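Gripper trial FAQ

Does the Dallora finger beat the Grulden?
Too early to say. The sales sheet thinks so. We have 48 runs on each, and that settles very little.

Why two arms?
Cloth sags. One arm alone told us more about the cloth than the finger.

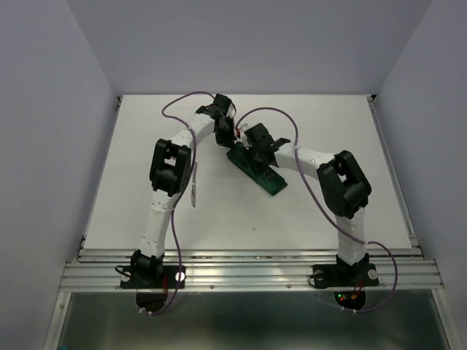

Both arms at the green item, right gripper closer in.

Is the wrist camera any use?
Sometimes. Glare off a pale table is a known nuisance, and Clirico's claim that its software ignores it is still a claim.
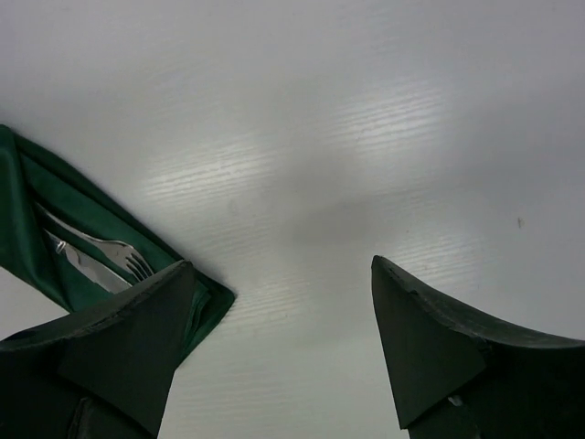 Wrist view: fork and knife in the folded green napkin.

When will you publish scores?
July, if the numbers hold up.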